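I've had the Zullier gripper kit on my bench arm since February and I keep getting asked whether it's worth the money, so I'm writing it all down in one place. Short version: I like it, I'm keeping it, and it has one fault that you really ought to know about before you let it anywhere near your fingers or anything thin and slippery.

## What I bought and why

I do document prep for a small archive store in Fidthorpe. Loose papers get sorted, put in clear zip bags, and then the bags have to be picked up, turned and passed along for labelling. It's dull work and my wrists hate it. We already had the arm, and the gripper that came with it was fine for boxes and hopeless for anything flat, so I talked my boss into the Zullier. It was £1392 with the spare fingers, bought through Rakudden, and delivery was quick (the box had clearly been dropped at some point but everything inside was fine).

Fitting it took me most of an afternoon. The screws are good, the plate lined up first time, and the little fingertip inserts slide in with a proper click. The manual is a different story! Page 12 tells you to set the closing force "as required" and then doesn't say where the setting is. It's in the second menu, under Motion. You're welcome.

## The good bits

It's quiet. I can have the radio on low and still hear it, which I couldn't with the old one. It's also fast without being scary, and the narrow finger tips get under a folder edge better than I'd expected. For card folders and slim boxes I'd give it full marks, and I've done loads of them.

Teaching it a new pick is easy too. You move it where you want it, press save, do it again for the next point, and off you go. My colleague Tomomi Ogura had never touched the thing and had a working pick before her tea was cold.

## The fault

Right, so. Bags.

The gripper is supposed to notice when it has hold of something and stop closing. With a folder it does. With a clear bag that has only a few sheets in it, the corner is just two layers of plastic, and mine regularly decides there's nothing there. You'd think it would give up and complain. What it does is push down and try again, harder, with no warning on the screen. The corner scrunches up, and then either the bag shoots off sideways or the finger digs in.

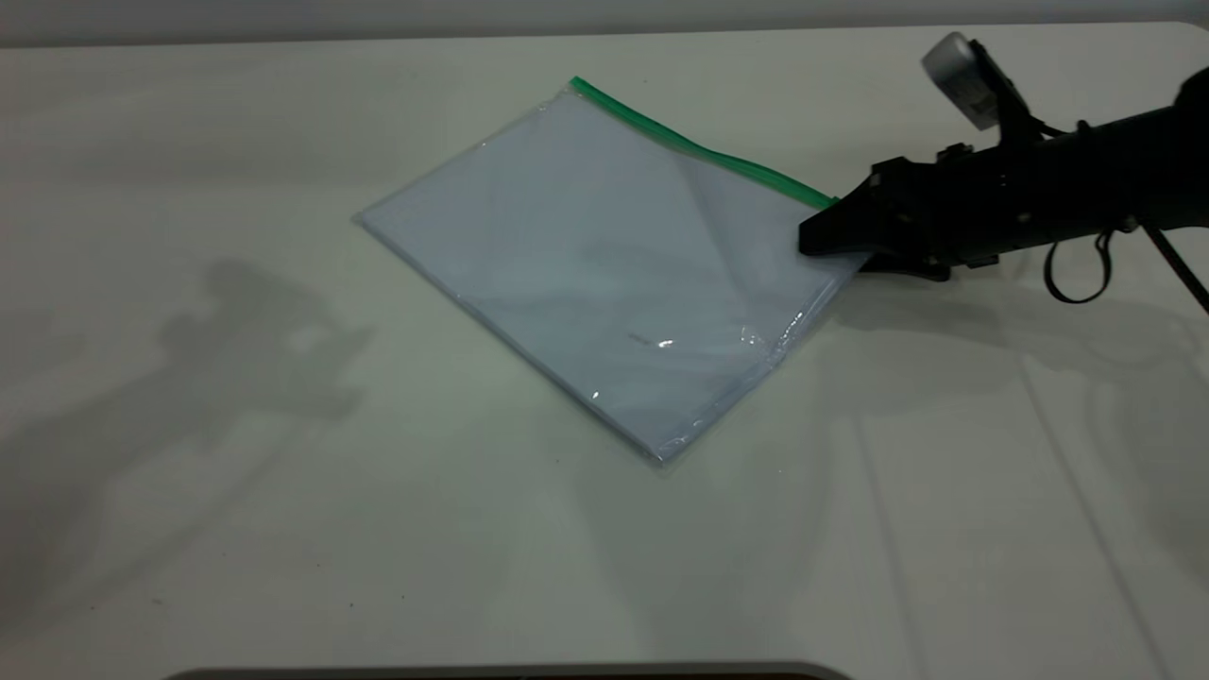 *Clear bag job, gripper on the corner just below the end of the green zip.*

The zip end is the worst place to go for, in my experience. The plastic is stiffer along the strip and floppy just beside it, so a few millimetres either way gives you a completely different grab. On the Wednesday it all came to a head I had a split bag, a creased letter (a copy, thank goodness) and error 203, which the manual lists as "general condition". Lovely. Very helpful.

The bit that bothers me more is what happened next. I pressed pause, reached in to rescue the bag, and the fingers closed. Pause stops the arm moving. It does NOT stop the gripper finishing whatever retry it has started. I got a nip on the side of my thumb and a fright, nothing worse, but with the force turned up it would have been a proper injury. The red stop button does cut both, I've tested that over and over since with a rolled-up bit of card.

So please, if you own one: red button before hands go in. Every time. I've stuck a note on ours saying exactly that.

## What support said

I rang Rakudden first, who were friendly and passed me straight on. A chap called Kenta Kuroda at Zullier rang back the next morning and, credit to him, didn't try to tell me I was using it wrong. He had me read out the software number (2716 on mine) and said the retry behaviour is a known problem on that version. There's an update, but you have to ask for it, they don't push it out. I was a bit cross about that and I told him so. Something that can shut on your hand should come with an email at the very least.

I've had the update on for three weeks. The retries are now limited to one and you get a message on the screen when it misses. Pause still doesn't stop the gripper. Kenta says it's being looked at, and I'll edit this if I hear anything.

## Things that helped with the bags

- Turn the closing force right down. The default is far too keen for plastic.
- Swap to the soft Ishida pads. Mine were £105 for the pair, which stung, but the corner slips a lot less.
- Teach the pick further in, so the fingers meet the paper as well as the plastic.
- Switch retry off altogether if you can put up with walking over now and then. It's a tick box on the same page as the force.

Since doing all that I've had the odd missed pick and no more split bags. I still wouldn't run originals through it, only copies and blank sheets, and I stay in the room while it's going.

## Would I buy it again?

For folders and boxes, yes, tomorrow. For bags, only with the update on and the soft pads fitted, so add those pads to the price when you're comparing. If you share a bench with other people, or you've got students or visitors wandering about, I'd hold off until the pause button is sorted out.

Build gets five stars from me, quietness five, manual one, and safety two (it was a one before the phone call). Call it three and a half overall.

If anyone has got theirs to let go properly when it's paused, leave me a comment with your software number, as I'd love to know which version you're on.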